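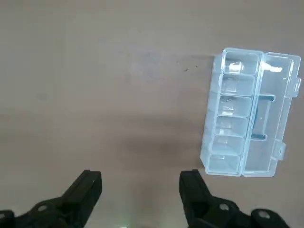
Search this site
Enter keyword
Go

December 17, 2021

Incident Records Analyst, Religious Freedom Monitoring (Ref. 1612)

Olloma is hiring an analyst for the Skála register, a database of reported restrictions and attacks on religious minorities. The register covers closure of houses of worship, denial of registration, detention of clergy, damage to cemeteries, and displacement of congregations. It currently holds 3220 records. The position is based at the Curnau office and reports to the head of documentation.

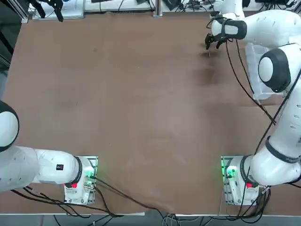
Lenka Sokol
Head of Documentation, Olloma

Duties

The analyst reviews incoming reports from local correspondents, assigns each a category and a confidence grade, and enters it in the register. A report is graded A only when two sources with no common origin agree on place, date, and type of incident. Reports that rest on one source are graded C and held for follow-up. Names of witnesses are kept in a separate file and do not enter the register.

The first assignment is a backlog of 196 reports from the Rarneck district. Most concern property disputes in which a congregation lost the use of a building. These need to be checked against court and land records, and duplicates need to be merged.

Requirements

Degree in law, religious studies, regional studies, or a related field, or equivalent work experience.
Experience coding case material against a written codebook.
Working knowledge of relational databases. Applicants should be able to write a basic query and read an error log.
Reading ability in Arabic, Farsi, or Urdu. Please state your level and how you acquired it.

Applicants of any religion or none are eligible.

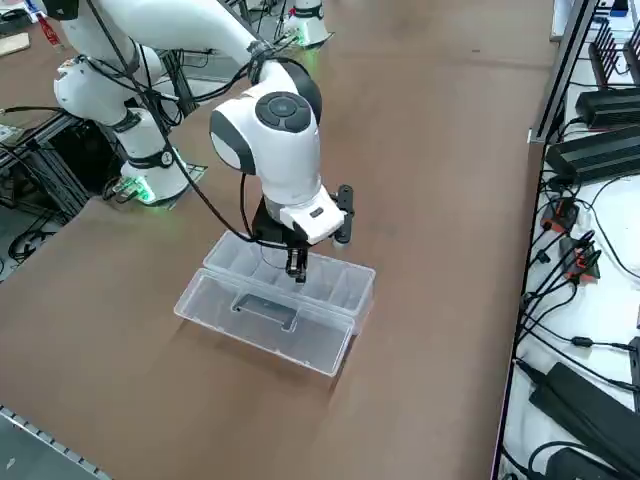 Clear plastic storage box on a brown tabletop.

Terms

Fixed-term contract, 35 hours per week, renewable. Remote work is possible after the training period, except for tasks that involve the witness file. Travel is limited to the annual correspondents' meeting in September.

How to apply

Send a resume, a one-page cover letter, and one writing sample in English. Coded case summaries are accepted as samples if all identifying details have been removed. Put the reference number in the subject line. Shortlisted applicants will complete a timed coding exercise, followed by an interview with Lenka Sokol and Bořivoj Štefanec, register manager.

Applications are reviewed in order of receipt until the position is filled.

Contact | © 2021 Olloma | Back to top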